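Lista Adus - Automação e Ensaio
Início | Arquivo | Assuntos | Assinar

Assunto: Re: Avaliação do kit de garra Gutby

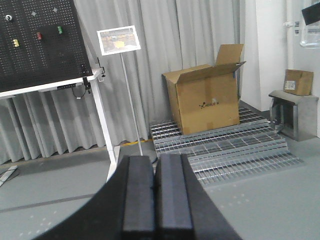

Garra de dois dedos paralelos, com o painel perfurado e a caixa de papelão aberta ao fundo.

Prezados assinantes,

Em atenção à consulta transcrita a seguir, informamos que o kit permanece em avaliação até agosto.

> Solicitamos esclarecer se a garra Gutby já pode ser
> encomendada pela tabela Kubiak e quantos ciclos
> foram registrados até o momento.

Foram registrados 1334 ciclos de preensão, com 39 falhas, das quais 30 em peças pequenas. A encomenda pela tabela Kubiak está autorizada apenas para unidades de ensaio - os pedidos de produção aguardam o parecer da Purkarby. O manual em português, com 166 páginas, pode ser solicitado pelo endereço da lista.

Atenciosamente,
Coordenação de Avaliação, Adus

Mensagens recentes
Calibração do punho: dúvidas
Tabela Kubiak: prazos de entrega
Purkarby: peças de reposição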